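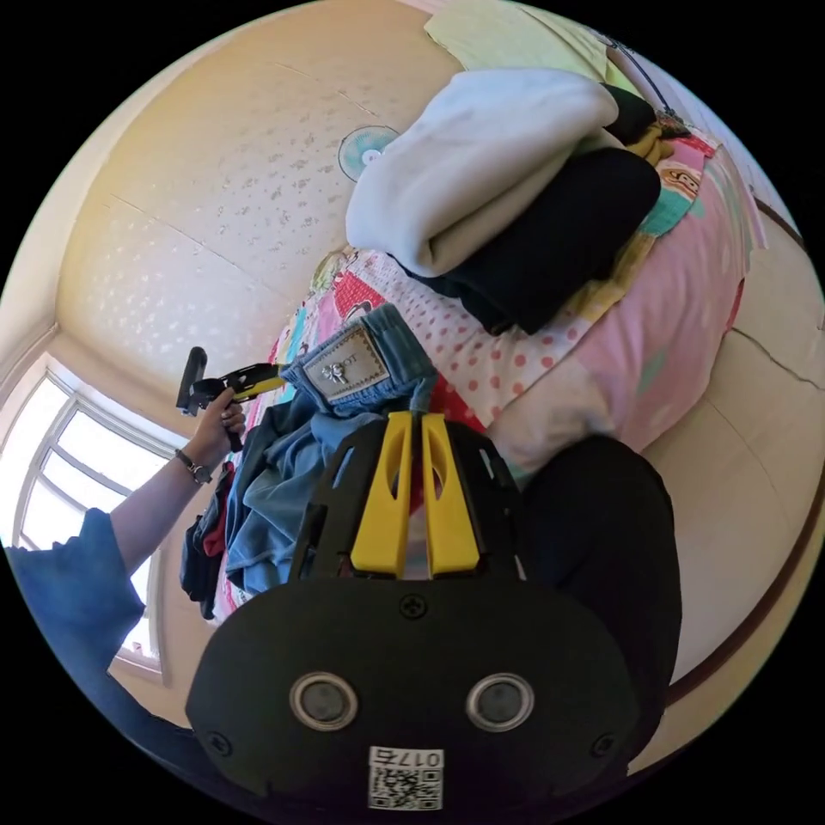 사진 1. 의류 정리 작업. 노란색 손가락 앞에 접힌 청바지가 놓여 있음.

Fisik 핸드헬드 그리퍼 키트 안전 점검표 (의견 포함)
문서 번호: 3109
공급사: Trundora
점검 장소: Patidstead 주거형 작업실
점검 목적: Abdelaziz 과제용 대여 계약 전 검토
점검: 지네브 엘 파시
검토: 란디 헤글룬드
점검 항목: 14개
판정 기호: 적합 / 조건부 / 부적합 / 해당 없음

적용 범위
가정 내 직물류 취급(접기, 집기, 옮기기)에 한함. 주방 작업, 물기가 있는 작업, 유리 및 도자기 취급은 별도 점검표를 사용한다. 충전기와 운반 케이스는 이번 점검에서 제외하였다.

가. 외관 및 체결부

1. 하우징 균열, 모서리 날 섬
판정: 적합
의견: 무광 검정 외피에 손이 걸리는 모서리 없음. 이음선을 장갑 낀 손과 맨손으로 각각 훑어 확인함.

2. 외피 나사 풀림
판정: 조건부
의견: 손으로 돌아가는 나사는 없음. 다만 공급사 설명서에 조임 토크 값이 없어 재조임 기준을 세울 수 없다. 값을 서면으로 받은 뒤 적합으로 변경한다.

3. 손가락 부품 고정 상태
판정: 적합
의견: 좌우 유격 차이 없음. 슬롯 안쪽에 사출 잔여물이 남아 있는지 함께 확인하였고 발견되지 않음.

4. 상부 개방형 프레임의 끼임 위험
판정: 조건부
의견: 살 사이의 개구부에 얇은 끈이나 단추 고리가 들어갈 수 있음. 후드 끈, 운동복 허리끈은 작업 전에 안쪽으로 접어 넣을 것. 설명서의 주의 문구는 영문뿐이므로 국문 표기를 요청함.

5. 식별 라벨
판정: 적합
의견: 하우징 하단의 흰색 스티커에 QR 코드와 017로 시작하는 번호가 인쇄되어 있음. 뒤에서 보면 글자가 거꾸로 보이므로 대장에 옮겨 적을 때는 기기를 돌려서 읽는다. 스티커 표면에 보호 필름이 없어 알코올 세척 시 인쇄가 번질 우려가 있음.

6. 원형 창 오염 및 긁힘
판정: 적합
의견: 은색 테두리 둘레에 보풀이 끼기 쉬움. 작업 조 교대 시 마른 극세사 천으로 닦는다. 분사식 세정제 사용 금지.

나. 작업 공간

7. 발밑 및 이동 동선
판정: 조건부
의견: 침대 옆에서 몸을 돌릴 때 뒤쪽을 보지 못한다. 침대 가장자리에서 벽 또는 가구까지 600 mm 이상을 확보하고, 바닥에 옷가지를 내려놓지 않는다. 타일 바닥에서는 양말만 신은 상태로 작업하지 않는다.

8. 열린 서랍, 문, 돌출물
판정: 부적합
의견: 수납장 쪽이 열린 채로 작업한 구간이 확인됨. 팔을 크게 돌리면 닿을 수 있는 높이이다. 작업 시작 신호 전에 서랍과 문을 모두 닫는 절차를 추가하고 재점검한다.
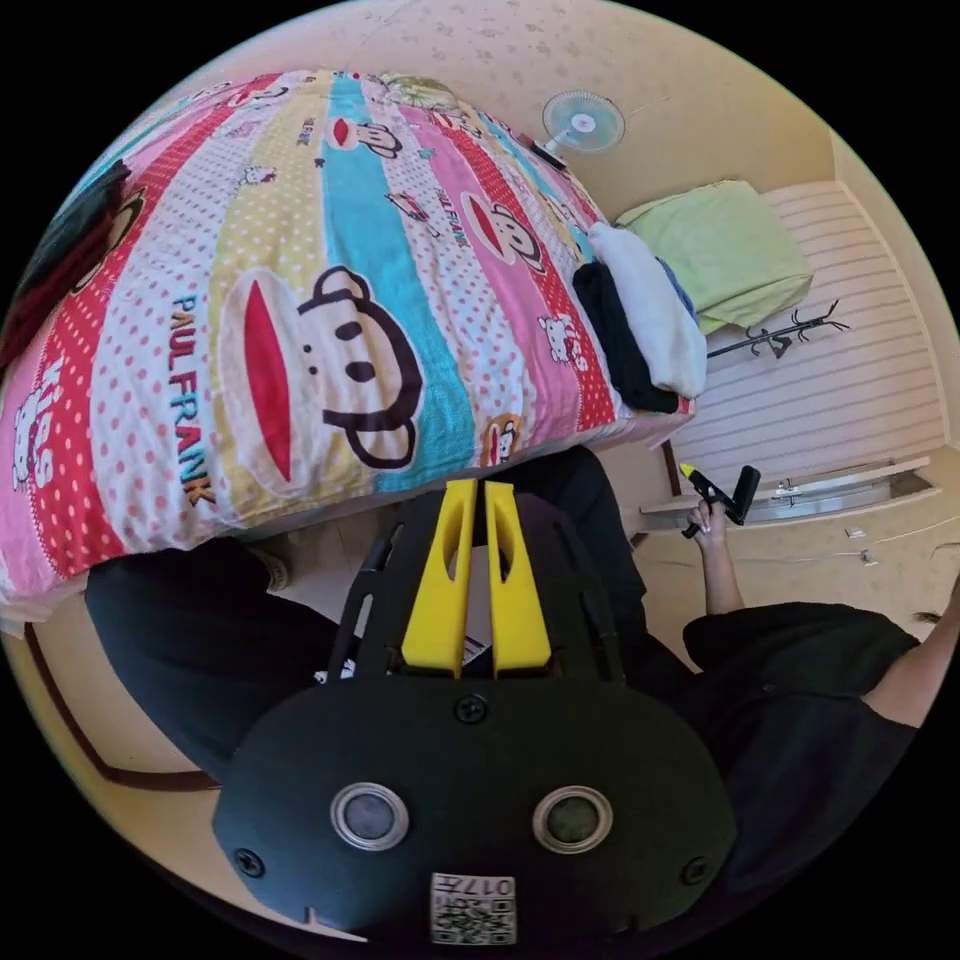

사진 2. 항목 8 관련. 오른쪽에 열린 수납부, 그 옆에 옷걸이 랙. 침대 끝에는 접은 의류.

9. 벽걸이 및 탁상 선풍기
판정: 조건부
의견: 그리퍼 작업 중에는 선풍기를 정지한다. 가벼운 천이 바람에 들리면 작업자가 반사적으로 손가락 쪽에 맨손을 가져가는 경향이 있음. 선풍기 전원 코드는 작업면 바깥으로 정리한다.

10. 채광 및 눈부심
판정: 조건부
의견: 낮 시간에 창을 마주 보고 작업하면 손가락 끝을 식별하기 어렵다. 커튼을 치거나 창을 등지는 위치로 바꾼다. 6월 점검분 기준이며, 동절기에는 다시 확인할 필요가 있음.

다. 파지 동작

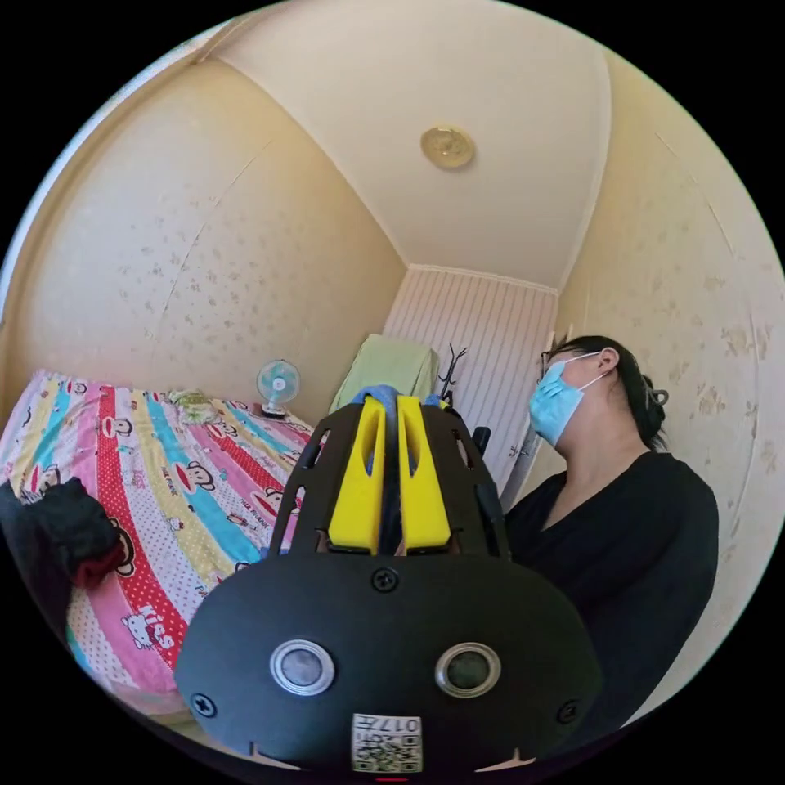 Fisik 손가락의 파지 안전성은 단단한 물체보다 얇은 직물에서 판단하기 까다롭다. 천은 닫힘 저항이 작아 작업자가 과하게 쥐는 경우가 많고, 놓을 때 일부가 틈에 남는다. 파란 천이 두 손가락 사이에 뭉쳐 끼고 위쪽으로 조금 넘어온 상태가 전형적인 예인데, 이렇게 물리면 슬롯 윗부분까지 천이 닿는지를 매번 확인해야 한다. 슬롯으로 천이 들어갔다면 당겨서 빼지 말고 손가락을 완전히 연 다음 분리한다. 아래 항목 11과 12는 이 조건을 기준으로 판정하였다.

11. 직물 물림 및 해제
판정: 조건부
의견: 면과 기모 원단은 해제에 문제 없음. 올이 성긴 니트는 손가락 끝의 홈에 실이 걸린 사례가 있어 시험 대상에서 제외함. 공급사에 홈 가장자리 면취 여부를 질의하였고 회신을 기다리는 중.

12. 비상 시 손 떼기
판정: 적합
의견: 손잡이를 놓으면 손가락이 열림. 오른손과 왼손으로 각각 시험함. 손잡이 끈을 손목에 감는 방식은 허용하지 않는다.

라. 작업자

13. 복장 및 장신구
판정: 조건부
의견: 긴 머리는 뒤로 묶거나 집게핀으로 고정한다. 통이 넓은 소매는 팔꿈치 위로 걷는다. 손목시계와 팔찌는 벗는 것을 원칙으로 한다. 설명서에는 장신구에 대한 규정이 없음. 마스크와 안경은 병용할 수 있으나 김 서림이 생기면 작업을 중단한다. 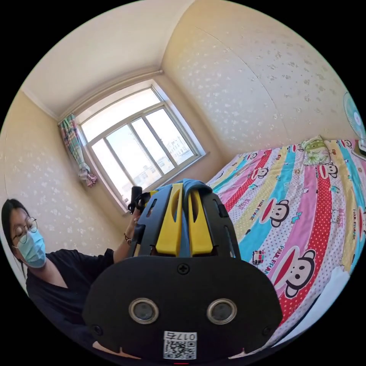 사진 3. 항목 13 관련. 긴 머리를 풀고 손목에 장신구를 착용한 작업자. 손가락에는 청회색 천이 물려 있음.

14. 자세 및 연속 작업
판정: 조건부
의견: 앉은 자세에서는 기기 위치가 얼굴과 가까워지기 쉽다. 앉아서 작업할 경우 팔꿈치를 편 거리만큼 띄우고, 선 자세와 번갈아 실시한다. 휴식 간격은 설명서에 명시되지 않아 현장 책임자가 정한다.

검토자 의견 (헤글룬드)
항목 8은 기기 결함이 아니므로 공급사 조치 대상에서 제외한다. 항목 2와 11은 Trundora 회신이 있어야 종결할 수 있다. 항목 4의 국문 주의 문구는 스티커로 붙이는 것도 인정하되, QR 코드를 가리지 않는 위치로 한정할 것. 항목 13은 작업 전 구두 확인으로는 부족하다고 판단되므로 서명란을 추가한다.

점검자 회신 (엘 파시)
서명란 추가에 동의함. 손목시계는 시간 기록용으로 쓰는 작업자가 있어 벽시계를 비치한 후 시행하기를 제안한다. 니트류 제외 사실은 견적 요청서의 사용 조건란에도 기재하였음.

후속 조치
공급사: 조임 토크 값 제출, 손가락 홈 가장자리 도면 제출, 국문 주의 문구 제공
현장: 서랍 닫힘 확인 절차 게시, 선풍기 코드 정리, 창가 작업 위치 변경
재점검 대상: 항목 8 전체, 조건부 항목은 서류로 확인
대여 수량: 2대, 재점검 완료 전까지 인수 보류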